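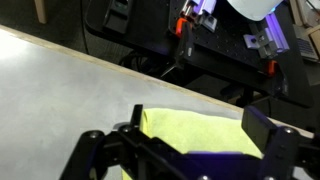 Figure 2. A yellow-green microfiber cloth held between the two fingers of a black parallel gripper.

5. What the resellers told us about churn

I went into this part of the study expecting price to be the big story. When a small streaming reseller loses a customer, you figure somebody down the road sold the same channels cheaper, right? Kenza El Fassi and I talked to resellers in Rernville who buy their lines from one wholesale panel, Gandell, and price hardly came up until we asked.

What they wanted to talk about was the evening. Between 7 and 10 p.m. the support messages pile up, and the reseller is usually one person with a phone and a plate of dinner. Jacinto Rosales, who has been selling subscriptions for over five years, told us he can guess who will cancel from how long they waited for a first reply (he keeps the times in a notebook, and he let us copy it — thank you again, Jacinto!). In his December pages, most of the people who left had written to him at least once and heard back the next morning.

We tried to check this against the panel logs and got partway. Gandell records when a line is opened and when it lapses, but it has no idea why, so we matched lapses to messages by hand. Two of the resellers had wiped their chat history, and we dropped them from this section, though they're still in the pricing results in Section 4. I'd treat the link between slow replies and cancellations as a decent hunch with some paper behind it. A customer who is already fed up may also write at worse hours, and we can't pull those two things apart with what we have.

Free trials were messier. Ilham Alaoui coded the trial accounts and found the same households coming back under new names, which makes any conversion rate look worse than it is. We left the repeats in and marked them.

Comments

Eduard Jireš: Did you separate customers on monthly plans from the yearly ones? I'd expect the yearly people to grumble and stay put.

Hicham Morsy: Same question as Eduard. Also, I resell through Shehata and their logs do have a cancel reason box. Most people leave it blank, though.

Kenza El Fassi: Monthly only in this section. The yearly plans are in the appendix. Hicham, I'd love to see those logs, blanks and all!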